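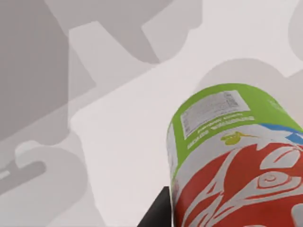 Put the Rules Where the Simulator Can See Them

I've read a lot of grasping reports this year, and my complaint is always the same. The report says the simulated arm picked up the can 1000 times with 3 drops, everybody claps, and then I go looking for what counted as a drop and can't find it anywhere!

Take a printed tin like the one at the top of this page, tilted over with a black finger tight against its side. Is that a grasp? A touch? A shove? I can make a case for any of them from one still, and so can you. At Drirholm, where I used to work, we had three people scoring the same runs and three different ideas of success (one of them was mine, and I was pretty stubborn about it).

So here's what I'd like to see as plain good practice. Write the pass rule before the first run. Say how high the object has to rise and how long it has to stay there. Say whether a scrape along the table is okay. Then freeze that page, and if you change it, rerun everything. Yes, everything, even the runs you liked.

The Tanoli checklist gets partway there. It's 40 items long, and I've used it on two projects, and I still think it spends far too much ink on file naming and hardly any on lighting. Big soft shadows on a pale tabletop can throw off a vision model that has only ever seen clean ones, and I want to know if the test set had them. Same goes for busy labels. A plain gray cylinder is an easy day at the office. Bright green, red-orange, white swirls all over, that's closer to what people really have in the kitchen.

I know the pushback, because the folks at Grerkeo gave it to me over a very long lunch in March. Simulation is supposed to be the quick part, they said, and paperwork kills quick. Fair enough, nobody wants a binder. But their own pass rule fit on half a page once they sat down and wrote it, and I've been borrowing it ever since.

The draft going around Corkisberg still makes this section optional. I've sent in my comments asking for "shall" in place of "may."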